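Trustside Home Storage
Home | Prices | Locations | FAQ | Contact

Frequently asked questions

Renting a unit

What do I need to bring to rent a unit?
A government-issued photo ID, a mailing address, and a card or bank account for the first payment. If you are renting for a business, bring a document that shows the business name. The name on the ID has to match the name on the agreement.

How long do I have to stay?
The minimum is one month. After that the agreement renews each month until you give notice. We ask for 9 days' notice before you move out. You can give it at the desk, by mail, or through your account page.

Can someone else use my unit?
Yes. You can add up to two people to the agreement. They get their own gate code and can come and go without you. They can't close the unit or change the payment details. To remove a person, sign in and choose Access, or call the office.

What happens if I pay late?
We send a reminder the day after the due date. The gate code stops working if the balance is still open when the next reminder goes out, and it works again as soon as the payment clears. If you know a payment will be late, call first and ask for Parviz Kazemi in billing. He can move your due date once per year at no charge.

Is my property insured?
Our building policy does not cover what you store. You need your own coverage. Many renters and homeowners policies extend to a storage unit, so check with your agent before buying anything new. If you don't have a policy, you can add our protection plan, which covers up to $1,000 per unit. You can drop the plan at any time by showing proof of other coverage.

Packing and storing

Do you sell boxes?
Yes, at both the Wotau and Wyss locations. We carry small, medium, and large cartons, dish boxes, wardrobe boxes, tape, paper, and mattress covers. Unused boxes can be returned with the receipt. Tape and paper can't.

How should I pack kitchen things?
Use small boxes. Plates go on edge with paper between them, and bowls can be nested with a sheet in each one. Put heavy pots at the bottom of their own box. Wrap knives in cardboard and tape the cardboard shut, then write "knives" on the outside.

Long-handled tools are easiest to pack together in a narrow box. Turn every second one around so the wide ends don't pile up on one side. 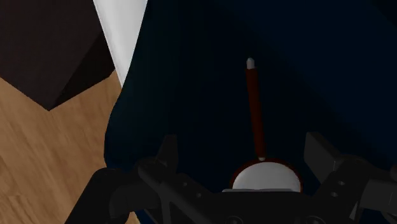 Long-handled item with a rounded white end and a dark red handle

Make sure everything is clean and fully dry before it goes in. Food of any kind, including canned and dry goods, is not allowed in the units.

Can I store a refrigerator?
Yes, if it is empty, defrosted, and dry. Leave the door propped open a little and tie it so it can't swing. Stand it upright. Don't stack anything on top that you would mind having to move.

What can't I store?
Fuel, propane, paint thinner, fireworks, ammunition, live plants, animals, and anything that smells. Mowers and motorcycles are fine once the tank has been drained. The full list is on page 2 of the agreement.

Do I need a climate-controlled unit?
For wood furniture, photographs, instruments, and electronics, we suggest it. Garden tools, metal shelving, and plastic bins do fine in a standard unit. The Wyss location has standard units only.

Access and moving out

When can I get in?
The gates open at 6 a.m. and close at 10 p.m. every day. Please be out by closing time, as the exit gate locks too. From November to March the outdoor ramp at Wotau may be closed for ice. Use the side entrance on those days.

I lost my gate code. What now?
Call the office with your unit number and the answer to your security question. We don't give out codes by email.

How do I move out?
Empty the unit, sweep it, and take your lock with you. A unit with a lock still on it counts as rented. Leftover furniture and trash are charged to the card on file.

Who do I contact with a complaint?
Write to Kamala Rajan, customer manager, at the mailing address on your agreement. Include your unit number and a daytime phone number.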